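Newsletter > Summer Issue > Back of House

Table linen: rent, buy, or give up and use paper

19 Jul 2019 - by the newsletter desk

Print | E-mail

Quick one this month, running behind on everything. Promised back in the spring we'd do a piece on linen and then patio season hit. So, linen.

Background for anyone new. Most of the sit-down places in Tramton have been renting napkins and tablecloths from Zernotier for years. Truck comes, takes the dirty bags, leaves clean ones. Easy. Then the new rate sheet went out in December and a lot of us looked at the bill properly for the first time. Weekly minimum went up. Lost-piece charge went up more. Fuel line on the invoice that wasn't there before, or maybe it was and no one read that far down.

So people started asking around. Some have bought their own. A couple went to paper at lunch and kept cloth for dinner. One place on the square went all paper and heard about it from the regulars for weeks.

What follows is mostly our own numbers from the dining room downstairs plus what members told us on the phone. Not scientific.

What we did. We have 59 seats, dinner only, closed two nights. Bought 474 napkins in two orders. Odd number, yes, the second order was a closeout lot and we took what they had. Went with the Trimetti for the main stock, plain white, hemmed, cotton. Tried a box of the Beneš as well. Both fine. The Beneš feels nicer in the hand and takes a sharper fold, but it wants ironing, and we don't have anyone who wants to iron. The Trimetti you can pull from the dryer a little damp, smooth flat on the table, stack it, done. Not crisp. Good enough for us.

No tablecloths. We looked at it and gave up - too big for our machine, too long to press. If you need cloths on the tables, keep renting the cloths and only buy napkins. Zernotier will still write you a cloths-only account but you have to ask, they won't offer.

Washing. Wash new ones before they go out. More than once! New cotton doesn't soak up anything, it just pushes the wine around the plate. We ran ours through 3 times before service and they were only getting good by then. Hot water, less soap than you think. If they feel slippery or smell a bit when they're warm that's leftover detergent. Run a load with no soap at all and see how many suds you get, it's a bit of an eye opener.

No fabric softener. Same problem, coats the fibers. Also skip the bleach except for real emergencies, it eats the hems first and then you've got strings hanging off everything. Oxygen powder overnight in a tub does the job on red wine and most sauces. Lipstick, dish soap rubbed in dry before it goes near water. Turmeric, good luck. Hang it in the sun and hope.

Candle wax - freezer, snap it off, then brown paper and a warm iron for what's left. Do not put it throught the dryer first. We have done this.

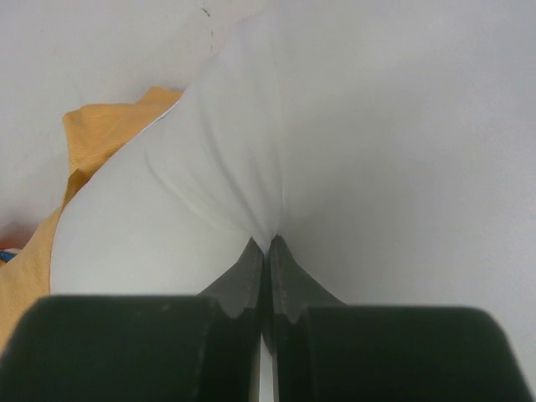

A member over on the river side wrote in after our spring note to say that buying was the best thing she did all year, but that the hidden cost is the sorting. Her first month she kept finding forks in the washer, and once a whole steak knife. She now has two bins by the dish pit, one for napkins and one for bar towels, and whoever mixes them up folds the next load. She also wants it passed along that bar towels and napkins should never share a wash, the grease moves from one to the other and everything ends up gray.

Agree on the bins. Ours are different colors and it still took a few weeks to stick. Get ones with lids if you're short on space, a bag of wet linen left overnight in July will tell you why. Shake everything out before it goes in. Crumbs, toothpicks, shrimp tails.

Folding. Keep it simple. We started with a nice pocket fold for the silverware and it ate half an hour a night. Now it's a flat rectangle, in thirds, fork on top. No complaints so far. If you do want a fancy fold for weddings and such, do those from the ironed stock and keep it separate. Mixing ironed and not ironed on one table looks worse than all of one or the other.

How many to own. Rule we were given was three per seat - one on the table, one in the wash, one on the shelf. Too thin if you turn tables. We'd be out by the second night of a busy weekend. Work from your busiest night of covers, double it, add some for kitchen theft (you know who you are). Then think about how often you really want to run the machine. For a small cafe, 200 is plenty.

Storage. Dry closet, off the floor, not next to the fryer. Rotate from the bottom or you wear out the same top stack and the rest sits there yellowing. Clean side and dirty side should not be the same door if you can help it.

Retiring them. Stained ones get a snip off the corner and go to the kitchen as rags. The snip matters, otherwise they sneak back to the dining room on a bad night. After that, floor rags. After that, trash.

Money. We're not going to print our full bill but the napkins looked to be paid for in around 59 weeks of what we used to spend on rental, and that's with water and power guessed at. Labor not counted, and that's the big one. If you have a slow hour in the afternoon and people already on the clock, buying makes sense. If you'd have to bring someone in just to fold, it probaly doesn't. Also count the washer. Home machines don't last at this, ours is a used coin-op with the coin box taken off. Ask the repair shop first what they can get parts for.

Leaving your contract. Read it before you call. Most of the Zernotier ones renew on their own and the notice window is short, mail only. Count the stock with the driver on the last pickup and get the sheet signed, lost pieces are where people got stung. Take pictures of the bags.

Few members want to go in together on an order of the Beneš this fall to get the case price. Leave a message at the office with how many you want and white or ivory. No other colors, please, it turns into a mess. Pickup from our back door, mornings, bring your own boxes.

Next issue: ice machines, and the grease trap letter everybody got.

Print | E-mail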